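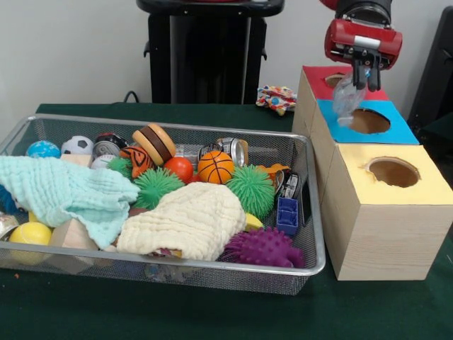 3. Method

The toys were kept together in one wire mesh basket, with two muslin cloths, one aqua and one cream, laid over part of the pile. We left the sorting rule open. Refilwe Mofokeng wanted to go by material, but the spiky green balls and the toy hamburger started an argument, so we went by shape – balls first, then cans, blocks and everything else.

Thabiso Hlongwane timed each sort and I wrote down the results. Each of us did 12 sorts over three afternoons in October. The cloths slowed everyone down at first, and small items like the yellow ball were often missed until the end. Times are listed in Table 2.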